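About Bralleck Conservation

Bralleck Conservation is a private practice for the treatment of wall mosaics, painted plaster and stone paving in historic buildings. We work for parishes, town councils and private owners. The office, laboratory and drawing archive share one building in Arriaga.

What we do

Most of our contracts begin with a condition survey. We map each surface at a fixed scale, tap it for voids, and record loose tesserae, salt deposits, old repairs and later coats of plaster or paint. The survey is delivered as a set of drawings with a written report. The owner is free to take both to another contractor.

Treatment follows only after test patches have been approved in writing. Overlying plaster is removed by hand with scalpels and small chisels. Power tools are not used within 100 mm of an original surface. Voids are filled with lime grout injected at low pressure, and losses are left as plain toned mortar unless the owner and the heritage authority both ask for reconstruction.

Records

Each project is logged in Flokeck, our in-house index of samples, drawings and site notes. A sample number gives the building, the wall, the height above floor and the name of the person who took it. Paper copies are kept in the archive. Owners receive a full export at the close of the contract, with mortar analyses in a separate folder.

Past work

The practice has completed 46 projects. The longest was the Odlow chapel, where a vault mosaic under 4 coats of limewash was uncovered over three seasons. The Odlow report is available on request, including the section on failed grout mixes.

People

Evaristo Barrera directs site work and signs all survey reports. He trained as a stone mason before moving to mosaic. Brisa Magaña runs the laboratory and is responsible for mortar and pigment analysis. 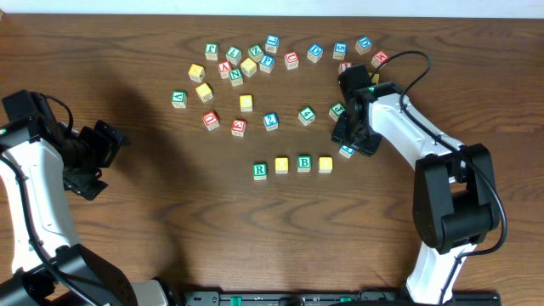
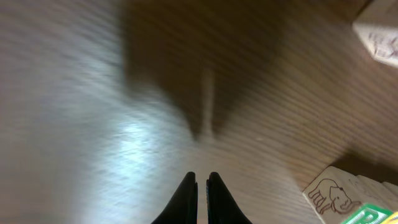
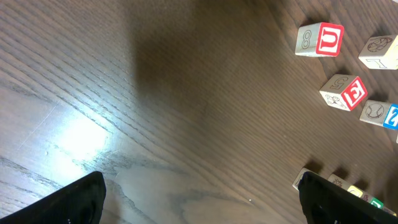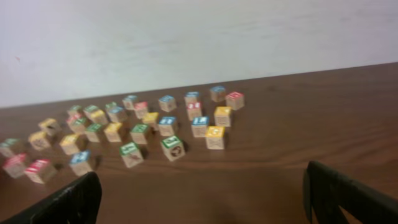

Inquiries

Send the address of the building, its listing status if known, and any earlier reports. Photographs help but do not replace a visit. Survey quotes are fixed price and stay valid for 100 days. Site visits are not scheduled in July, when the laboratory is closed for equipment calibration. Calls are taken from 9:00 a.m. to 1:00 p.m.; sample deliveries must be arranged with the laboratory in advance.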